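Why Are Car Parts Full of Holes?

Hi, I'm Feng-yi Choi, and I work on car parts in a lab in Grirnside. My group has a new article out this February, and my niece (she's 7) asked me to explain it in words she could read herself. So this one's for her, and for you too if you like cars!

Ask a grown-up to open the hood of a car. Look at the underside of the hood, the part you never see when it's shut. It isn't one smooth sheet. There are ribs and dips and big open gaps, like somebody took a cookie cutter to it.

I love those gaps. Finding out where they should go is my whole job.

Every part in a car has weight, and the engine or the battery has to push all that weight down the road. A lighter car needs less energy to get going and less energy to stop. So we want to take metal away. But if we take away the wrong metal, the part bends or snaps, and then we have a very light car that doesn't go anywhere.

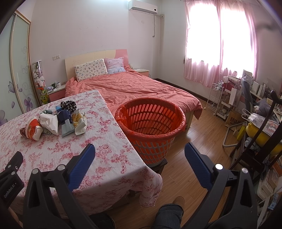
So how do we know which metal to keep? We think about where the push goes. When something heavy presses on a part, the push travels through it to whatever is holding it up, and we call that the load path. Take a table with a long tablecloth, like the white one with pink roses. The cloth hangs down over the front edge, but it isn't holding anything up. Pile books on top and the push goes through the tabletop, into the supports underneath, and down to the floor. You could snip off the hanging bit of cloth and the table would be just as strong (please don't, somebody will be very cross with you).

A car part has "hanging cloth" too, only it's made of metal, so it's harder to spot. We use a computer to find it. First we draw the part as a solid block. Then we chop the drawing into tiny cubes, and the computer works out how hard each cube is working. Lazy cubes get rubbed out. Then it checks again, because now the other cubes have more to do!

Last year we did this with a bracket, a chunky piece that helps hold up a seat. It took 31 rounds of rubbing out. The finished bracket looked like a chicken bone, and it was 16 percent lighter than the old one. We made two of them at our workshop in Belbridge and squashed them both in a big press. I got to push the button.

Want to try it? Get some dry spaghetti and marshmallows and build a bridge between two chairs. Hang a little bag from the middle and add coins one at a time. Now take away one piece of spaghetti. Does it still hold? Take away another. When it finally breaks, look at which piece you pulled out last, and build the next one with that piece left in.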